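Riltadow Driver Course
Handout 4: Brakes, stopping distance and the monthly check

Please read this handout before the practical part in the yard. In the last handout we spoke about lights and visibility. Now we go to the brakes, which most drivers think of only when they hear a noise.

1. What happens when you press the pedal

In almost all passenger cars the pedal pushes a piston in the master cylinder. The piston puts pressure on the brake fluid, and the fluid carries this pressure through the lines to each wheel. At the wheel there is either a disc with two pads or a drum with two shoes. Many smaller cars have discs in front and drums in the rear. The friction between pad and disc changes the movement of the car into heat.

From this you can already understand two things. First, if there is air or water in the fluid, the pedal becomes soft, as air can be pressed together and fluid almost cannot. Second, when the brakes are used for a long time without a pause, for example on a mountain road, they become very hot and lose part of their force. This is called fade. On a long descent please choose a lower gear and let the engine hold the car back.

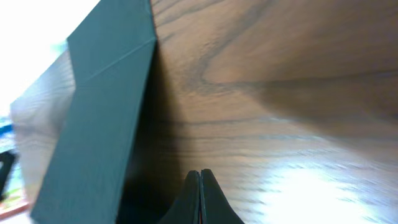 Photo: Clulleo

2. Stopping distance

Stopping distance has two parts, and students often forget the first one.

Reaction distance is the way the car travels from the moment you see the danger until your foot presses the pedal. It depends on you: if you are tired, if you talk on the phone, if you look for something in the bag on the passenger seat.

Braking distance is the way the car travels from the moment the brakes begin to work until it stands. It depends on speed, tires, road surface, load and the condition of the brakes.

If you drive at double speed, the reaction distance is also double. But the braking distance becomes 4 times longer. In the course at Menon we ask each student to put a cone where he or she expects the car to stop, and then we drive it. The cone is nearly always too close. Please do not be ashamed if this happens to you also.

For following another car in dry weather, keep a gap of at least 2 seconds. Choose a sign or a tree at the side of the road. When the car in front passes it, begin to count. In rain make the gap double. On snow and ice it must be much longer again, and you should touch all the controls very gently.

3. ABS

The anti-lock system prevents the wheels from locking when you brake hard. Its main benefit is that you can still steer. It does not always make the distance shorter, and on loose gravel or fresh snow the distance can even be longer.

When ABS works, you feel a quick vibration in the pedal, sometimes together with a rattling sound. Many drivers get a fright and lift the foot. This is the mistake we want to remove in the practical part. Keep pressing, look to the place where you want to go, and steer there. In a car without ABS the method is different: you release the pedal a little when the wheels lock, and press again.

4. The monthly check

You can do this check at home with the car on flat ground. It takes up to 12 minutes the first time, later less.

Engine off, hood open. Find the brake fluid reservoir. The level must be between MIN and MAX. If it is low, do not only fill it. The pads may be worn or there may be a leak, so let the workshop look.

Press the pedal several times with the engine off until it becomes hard. Hold it down and start the engine. The pedal should sink a little. If it does not sink, the brake booster may have a fault. 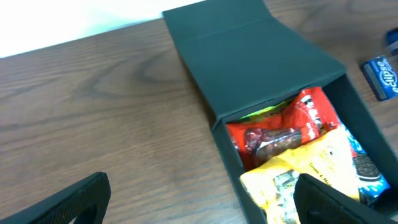 Look through the spokes of the wheel at the disc. Light rust after a night of rain is normal and goes away after the first few stops. Deep grooves are not normal.

Pull the parking brake and count the clicks, if your car has a lever. Write the number in your notebook and compare it next month. When the number grows, the cable needs adjustment.

Look at the ground under the car, near each wheel, for wet spots.

5. When to stop driving and call the workshop

- the red brake warning lamp stays on when the parking brake is released
- the pedal goes down to the floor or becomes softer while you hold it
- the car pulls to one side when you brake
- you hear metal on metal

A high squeal at low speed can be only dust or moisture, but it can also be the wear indicator of the pad. If you still hear it the next day, make an appointment.

6. For the practical part

We meet at 9 at the gate of the Grindus yard. Wear flat shoes with a thin sole and bring your license. Take all loose things out of the car, also from the trunk, and check your tire pressure on the way. Exercises on wet surface come after the break.

Please read sections 2 and 3 one more time before you come.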